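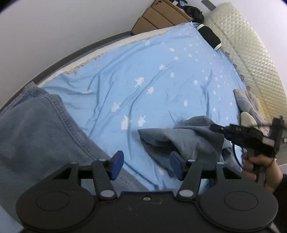 Week 4: From wrist-camera recordings to a cloth-handling policy

These notes go with the second lab on learned manipulation. Read section 2 before you come in. The Waweru dataset used in the lab was recorded with hand-held grippers in ordinary bedrooms, on clothing and bedding.

1. What the policy sees

The policy gets the wrist image and the current finger opening, and nothing else. There is no overhead camera and no model of the garment. The fingers sit at the bottom of the image and hardly move in it except to open and close, so they give the network a fixed reference. In our frames the blue rubber fingertip pads are easy to separate from a dark garment, less so from denim or a light blue sheet. Keep this in mind if you plan to use a colour threshold anywhere in your pipeline.

When both hands are working, each wrist camera may also see the other gripper. Do not mask it out. The relative position of the two tools is useful for any step where one hand holds and the other pulls.

2. Recovering the trajectory

Podville, our preprocessing tool, runs visual-inertial odometry on each recording and writes out a six-degree-of-freedom pose per frame. It works well when the background has fixed texture, such as the quilted diamond pattern on a padded headboard. It works badly when most of the tracked features lie on fabric that is being moved. A printed sheet is the usual trouble: small star and leaf shapes make excellent corners, but they shift with every tug, and the estimator reads the shift as camera motion.

Two settings matter here:

static_weight — raises the influence of features that stay consistent over a long window. Start at 4.
min_track — the number of frames a feature must survive before it is used. The default is 2, which is too low for cloth. Use 30.

Run the check script afterwards and look at the plotted path. Sudden sideways jumps while the fingers are closed nearly always mean the tracker has locked on to the cloth.

3. Action representation

Express actions as poses relative to the current gripper pose, not in the room frame. The beds in the dataset differ in height and position, and absolute targets will not carry over. For two-handed episodes, add the pose of the left gripper in the coordinates of the right one.

The finger opening is continuous. Do not round it to open or closed — a partial grip is how the operator separates one layer from the layer below.

4. Training and rollout

The training split has 1133 episodes. Dosska, the controller on the lab arms, accepts a short sequence of future poses and interpolates between them. Predict 16 steps and execute the first eight before predicting again. If the arm hesitates at the sheet surface, check your latency compensation before you change the network.

Lab task

Process the Brusia subset with the default settings and again with the settings above. Hand in both path plots, a paragraph on where they differ, and your config file.

Notes revised January 2020.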